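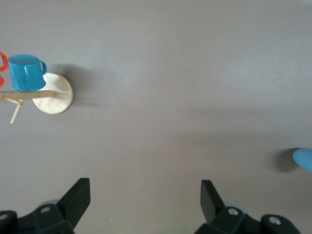 A reader wrote in November to say that a mug stand is only any good if it lives right beside the kettle, and that every one she has owned ended up at the back of a cupboard once it was moved to the far end of the worktop. We have had similar remarks from others, and a few from people who feel the opposite and keep theirs on a windowsill.

Search this site Enter keyword Go

Kitchen Pages > Storage > Hanging and Standing > Mug Stands

Mug stands and where they are kept

Jan 28, 2020

This gallery page collects our entries on mug stands, mug trees and the other things people hang cups from. It began as part of the page on crockery storage and was moved here when that page got too long. Each entry has a line or two, and some have more where there was something to add. The measurements are ours, taken with a steel rule.

"Stand" and "tree" are used for the same thing. Shops in Orside mostly write "tree" on the ticket, and the older catalogues have "stand".

Blue and red mugs on a wooden stand
Pale round base, with the post and pegs also in wood. The mugs are plain strong colours, a glossy blue and a bright red, and they stand out well against the light wood. Two of the pegs have nothing on them. The surface underneath is a matte grey.

The Nellora, short version
A turned stand sold in Orside for a good many years. The pegs are glued in at a fairly steep angle, so mugs with a small handle go on easily and stay put. Large handles swing a bit.

The Nellora, tall version
The same base with a longer post and another row of pegs. It needs a heavy mug on each side or it leans. Loaded with stoneware, ours came to 1650 grams, and most of that was the mugs.

Square base, beech
Made by Chaimongkol, a small workshop that also does bread boards and egg racks. The square base goes neatly into a corner. It was oiled when new and needs doing again when the wood starts to look dry and chalky around the foot of the post.

Painted stand, cream over green
The green shows at the tips of the pegs, where the handles have rubbed. We were asked whether it should be stripped and repainted. We would leave it alone, as the paint is sound everywhere else and the worn tips are bare wood already.

Wire stand with rubber feet
Light, cheap and easy to wash. The coating goes first at the bends and then leaves a rust mark inside the handle of any mug that is hung up wet. A dab of enamel paint will hold it off for a time.

Iron stand from a tea room in Parkesar
Far heavier than it needs to be for home use. The hooks are open at the top and will take the thick handles of café cups. It came with a felt pad under the base, and the felt has been replaced twice – the second time with a piece cut from an old table protector.

Wall rail with hooks
Not a stand, but it does the same job and leaves the worktop clear. Fix it into a batten, or into the studs if the wall is plasterboard. The gap between the hooks on this one is too small for wide mugs, so every other hook is left bare.

Hooks under a shelf
The commonest arrangement in the kitchens we have visited. Brass cup hooks are the usual choice. Drill a small pilot hole first and turn the hook in by hand, with a little soap on the thread if it is stiff.

Cup rail in a dresser
Built into the front edge of the shelf, with the hooks set back so the door will shut. The inventory for the house, dated 1813, lists a "dresser with its hooks" in the back kitchen. The present hooks are plated and much newer.

Stand with a drip tray
The base has a shallow rim and a loose metal tray that lifts out. Sensible if mugs go straight from the sink to the pegs. The tray on ours has to be emptied daily in a busy week and is a nuisance to slide back in.

Child's stand
Half the usual height, with short pegs, for small beakers with handles. The base is as wide as the one on a full-size stand and it is very hard to knock over. We have seen the same shape sold for necklaces.

Folding stand for a caravan
The pegs drop flat against the post for travelling. Take the mugs off before you set out. The pivots are simple bolts and should be nipped up at the start of each season.

Stacking frame
For mugs that stack properly, a frame of this type takes up less of the worktop than pegs do. It is of no use at all for mugs with flared rims, which jam.

Two stands side by side
One for tea mugs and the other for the smaller coffee cups. They need more space between them than you might think, with room for a hand to get in and lift a mug clear. We leave 200 mm between the posts and the bases almost touch.

Stand on a tray
An ordinary wooden tray with a mug stand, a sugar bowl and a jar of spoons, carried to the table all together. It is a good way of keeping everything in one place in a shared kitchen. Choose a tray with a proper lip.

Home-made stand from a broom handle
The post is a length of broom handle and the pegs are dowel. The maker drilled the holes with the post held in a vice and a protractor taped to the bench. The base is a round chopping board with a countersunk screw coming up from underneath. One peg points slightly lower than the rest and is the only one that will take a big handle, so it has its use.

Branch stand
A real branch, trimmed and set in a block. It looks well in a hall or on a display shelf. We found it awkward for daily use, as no two of the twigs are the same thickness and the bark comes off on the handles. Sanding the twigs helped.

Notes on choosing

Look at the handles of the mugs you have before you look at stands. A handle with a narrow opening will not go over a thick peg, and a mug with no gap between the handle and the body, as some novelty ones have, cannot be hung at all. Take a mug to the shop with you if you can. The shops in Orside do not mind this and the market stall in Parkesar keeps a stand out on the counter for trying.

Wooden pegs should slope upwards from the post. A level peg is all right for light cups. If the peg droops, the glue has failed or the hole has worn, and the mug will find its way off sooner or later. To mend it, pull the peg out, scrape off the old glue, put fresh wood glue in the hole and stand the whole thing where it won't be touched overnight.

The base matters more than the post. It should be flat, heavy for its size, and reach out far enough that a single mug on one side does not tip it. Try it with one mug only, on the highest peg. Many stands that are steady when full will go over when they are nearly empty, and that is the state they are in after breakfast.

Load the pegs in opposite pairs and take them off the same way – at least until you know how the stand behaves.

Notes on cleaning

Wipe wooden stands with a damp cloth and dry them straight away. They should not be left to soak, and they should not go in the dishwasher, which opens up the joints. Dust gathers on top of the pegs near the post and can be got out with an old toothbrush.

Tea marks on pale wood will usually come off with a paste of bicarbonate of soda, left on for a few minutes and wiped away. Dark rings under the base are another matter. They mean water has been getting in from below, and the wood will have to be sanded and oiled, or the stand simply kept on a mat.

Mugs kept on a stand get dusty on whichever side faces the room. In a kitchen where a lot of frying is done they get greasy as well. If a mug has been hanging unused for a week, rinse it.

Sizes of the stands listed

Short Nellora: fits under a standard wall cupboard with room to spare.
Tall Nellora: fits under the cupboard, but the top mugs have to be lifted off at a slant.
Chaimongkol square base: fits under the cupboard.
Wire stand: fits under the cupboard.
Parkesar iron stand: does not fit. Ours is on the dresser.
Folding stand: fits either way, open or shut.
Home-made stand: does not fit, though the post could be cut down.

Entries still to be added

A revolving stand, which we have on loan and have not finished trying. A set of slate-based ones from the Orside end of the county. Enamel mugs have been asked for as well, and they will go on the camping page, with a link from here once it is ready.

Corrections to any of the entries are welcome, and so are measurements, provided you say whether the mugs were on or off when you took them.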